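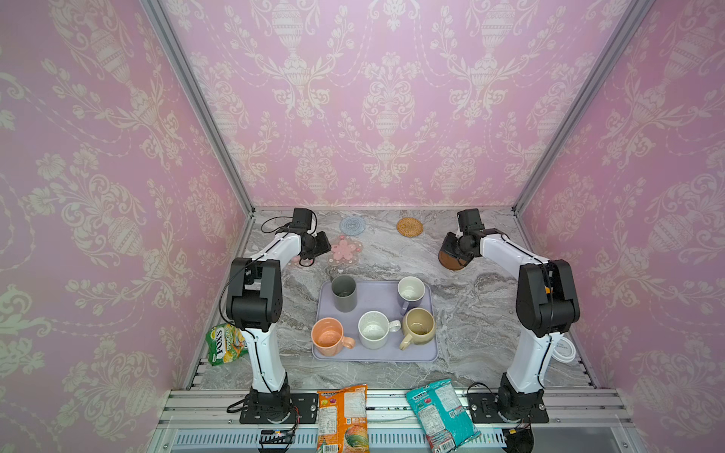
Tableware and Tray Setting: Progress Report to Gotgate

Prepared by Loretta Escobedo for Melaniia Prokopenko, February 16, 2019

The grant pays for a set of mugs, trays and coasters that small guesthouses can buy as one lot and put out in their rooms. We are past the buying stage. I am less sure we are past the thinking stage, and I would sooner say so now than in March.

What has been done

The mugs from Crenshaw and the coasters from Griltach are in hand. We have been laying them out on the marble-patterned top, against the pink damask wallpaper, to see how they look next to one another. The lavender tray takes five mugs. It takes them without much room to spare, and I doubt a guest with a hot drink would thank us for it.

Colors

The original plan promised a "coordinated" range. I don't see it yet. The white mug with the lavender outside goes with the tray. The cream speckled one and the beige one go with each other. The gray cup has no handle and looks as if it came from another order. Plovivgate says variety is the selling point, which may be true, but they said the same about the first proposal and we dropped it.

Coasters

The light blue woven one and the brown rattan one are plain, round and easy to like. The pink flower-shaped one is the one people pick up first. Whether they would set a cup on it is a different matter, and we haven't tested that.

Glaze

The supplier calls the speckled peach-orange glaze "forgiving." I looked inside and would not use that word.

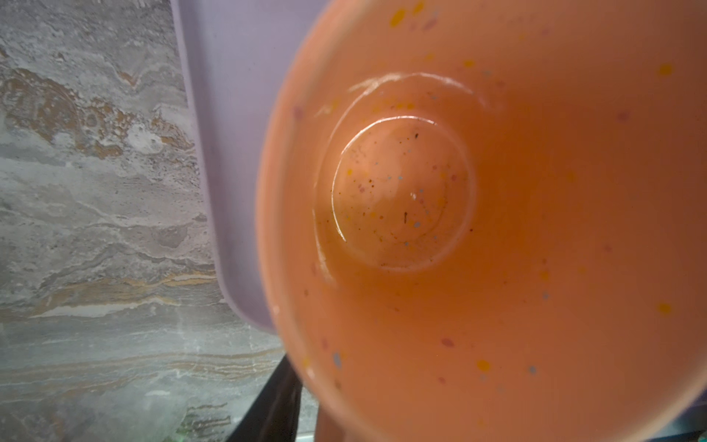

Inside of the peach-orange glaze, with a pale curved scuff on the upper wall and dark specks on the base.

I can't say if the pale streak is wear or residue. The yellow and blue dots belong to the glaze. The dark bits on the bottom look like crumbs to me, and washing should settle that. If the streak stays, I want the supplier's explanation in writing before we commit to the full run of 1,000.

Money

Spending is within budget. The 2 invoices still open are both for freight, and I have questioned one of them.

Before the next report

Wash and recheck the peach-orange glaze. Try the tray with fewer mugs. Get a decision from Plovivgate on the gray cup, in or out. Put the coasters in front of the 11 guesthouse owners who agreed to look at them; 7 have replied with times so far.

I am not asking for the second payment until the glaze question is answered.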